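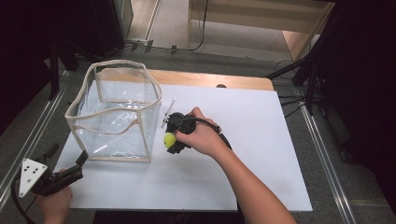
Fig. 3. Clear storage cube with fabric trim, set on the work board; ball at right.

3. Setting up and filling the soft storage cube

3.1 Before you start

The Skondberg soft cube is shipped folded flat. It has clear vinyl walls and a beige fabric edging along the rim and the vertical corners. The edging carries the shape of the cube. The vinyl does not, and some sag in the walls is normal after unfolding.

Set the cube up on a flat, level surface. A white board such as the Sulell table cover is recommended, as dirt and grit left under the cube can be seen through the base. The board may be smaller than the tabletop. Leave at least 85 mm between the cube and the nearest edge of the board.

CAUTION: Do not unfold the cube at temperatures below freezing. Cold vinyl can crack along the fold lines. If the package has been stored in an unheated room, leave it indoors overnight.

3.2 Unfolding

1. Remove the cube from its sleeve and lay it on the board with the open side up.
2. Pull two opposite corners of the rim apart until the fabric edging is straight.
3. Repeat with the other two corners.
4. Reach inside and press the base flat with an open hand, working from the middle outward.
5. Run a finger down each vertical corner. The edging must not be twisted.
6. Leave the cube standing open for one hour.

Note: Creases from packing will reflect light and may look like scratches. They fade with use. To speed this up, warm the wall with a hair dryer on the low setting, held no closer than 118 mm. Do not use an iron.

3.3 Loading balls

The cube is suitable for tennis balls and other light items of similar size. The maximum load is 500 g per layer, with no more than three layers.

1. Check each ball before loading. Brush off sand and loose felt.
2. Bring the ball in over the rim. Do not push it against the wall, as this folds the rim inward and the cube may slide.
3. Lower the ball to the base and release it. Do not drop balls from above the rim.
4. Place the first balls in the corners, then fill toward the middle.

A ball set down on the bare board may roll if the table is out of level. To check the surface, place one ball on it with the seam facing up or to the side and let go. 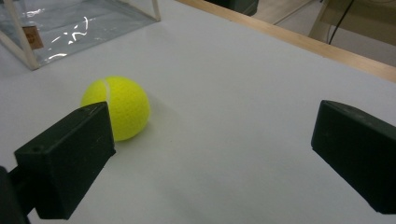

If the ball moves away by itself, level the table before continuing. Adjust the feet one turn at a time and repeat the check at a second point on the board.

5. When the first layer is complete, look through the walls from the side. All balls should touch the base.
6. Add further layers as required. Stop when the top of a ball is level with the rim.

CAUTION: Do not lift a loaded cube by the rim. Support the base with both hands.

3.4 Unloading and storage

Take balls out from the top layer first. Do not tip the cube to empty it.

Wipe the vinyl with a damp cloth and let it dry fully before folding. Solvent cleaners cloud the walls and must not be used. The fabric edging can be cleaned with mild soap.

For storage on a Dreltstead shelf, allow a clear height of 615 mm above the shelf board so that the cube can be filled in place. Replacement sleeves are listed under Layug accessories in section 6.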